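The Ralero build had eaten Bernd Diekmann's whole September, and he loved every minute of it. Hafþór had only come round to the Prornbridge workshop to borrow a drill. By ten at night he still had his coat on and was holding a screwdriver in his teeth.

"Attempt 70," Bernd called, "and look at them go!"

Both arms had hold of the blue cloth. It hung between them in one long twist, over the roses on the tabletop, and the doll lay there on its back like a sunbather.

"They're sharing it!" said Hafþór. "They're really sharing it!"
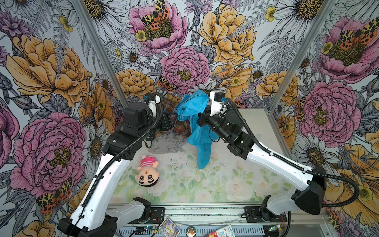

## Wrist view

Bernd dragged two stools over to the laptop. He had fought the wrist camera through 29 evenings of bad cables, and now it was his favourite thing in the building (he'd have put it on the telly at home, if anyone had let him).

"You can see the stitching," Hafþór said. He leaned in until his nose nearly touched the screen. "And what's that tartan doing up there?"

"Leaning on its friend. Wait, look at the fingers!"

Hafþór looked, and forgot all about the drill. 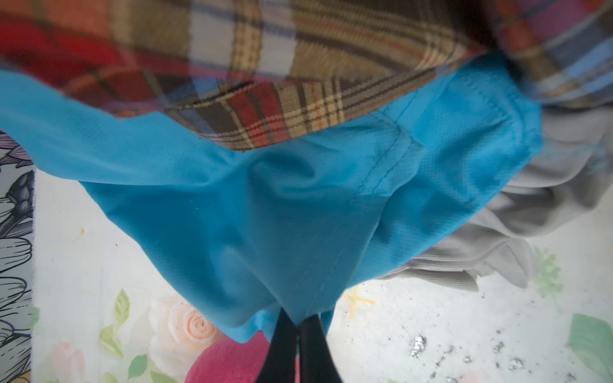
*Blue cloth at the fingertips, with the checked one across the top.*

"Again?" said Bernd.

"Again!" said Hafþór, and at last he took off his coat.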